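Joltstead Picture House, Drulport
Pre-screening inspection checklist with comments
Feature: Vastholm (crime drama, digital print, subtitled)
Inspection completed in May, before the first public show

Status codes: P = pass, C = pass with comment, F = fail, N/A = does not apply.

SECTION A: AUDITORIUM

A1. Exit doors open fully from inside without a key: P
A2. Exit signs lit with house lights down: C
Left rear sign is dimmer than the others. Readable from the back row. Replace the lamp at next service.
A3. Aisles clear to full width: P
A4. Aisle step lights working: F, corrected
Two lights out on the right aisle. Lamps replaced and retested with the house dark. Vastholm opens with a long night sequence on the ferry, and the screen gives very little light to the floor for that stretch.
A5. Seats secure, no broken arms or exposed springs: C
Seat 4 in row H rocks at the front fixing. Taped off and removed from sale.
A6. Posted capacity matches seats and wheelchair spaces: P
Posted figure is 227. Taped seat does not change the posting.
A7. Carpet edges and stair nosings flat: P

SECTION B: PROJECTION BOOTH

B1. Booth door closes and latches by itself: P
B2. Port glass clean and uncracked: P
B3. Exhaust fan running before lamp strike: P
B4. Lamp hours within limit: C
House limit for this lamp is 2000 hours. It will reach that during the run. Order the spare now and log the change on the booth sheet.
B5. Extinguisher in place, gauge in the green: P
B6. Power cords free of cuts, no cords across the walkway: C
One cord to the rewind bench was lying loose. Moved behind the bench and clipped.
B7. Emergency stop for picture and sound brings house lights up: P
Tested twice — once from the booth, once from the rear of the house.
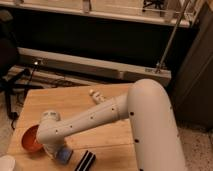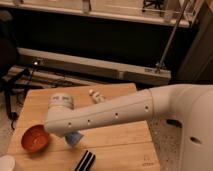 SECTION C: SOUND AND PICTURE CONTENT

C1. Playback level checked at the center seat: C
Dialogue is mixed low and the dockside gunfire is not. Do not raise the fader to help the dialogue. The subtitles carry it.
C2. Flashing light warning posted at the box office: F, corrected
No sign was up. The nightclub scene where Ninh meets her brother has strobe light through most of its length. Sign now posted at the box office and at both auditorium doors.
C3. Subtitles fully on screen with masking set: P
C4. Age notice displayed: P

SECTION D: LOBBY AND FRONT OF HOUSE

D1. Entrance mat flat and dry: P
D2. Poster frames fixed to wall: C
The large Vastholm frame hangs from one good screw and one short one. Fit a longer screw before doors open.
D3. Standee stable and clear of the exit route: P
D4. Waiting line does not block the street doors: C
Nearly 400 advance tickets are sold across the first two shows. Run the line along the left wall and hold the second house outside until the first has cleared.
D5. First aid kit complete: P

OPEN ITEMS

A2, exit sign lamp. Next service.
A5, seat fixing in row H. Keep taped until repaired.
B4, spare lamp. Order before the first show.
D2, poster frame screw. Before doors open.

Repeat sections A and D before each show. Repeat B daily. Section C needs a new check only if the print or the sound settings change.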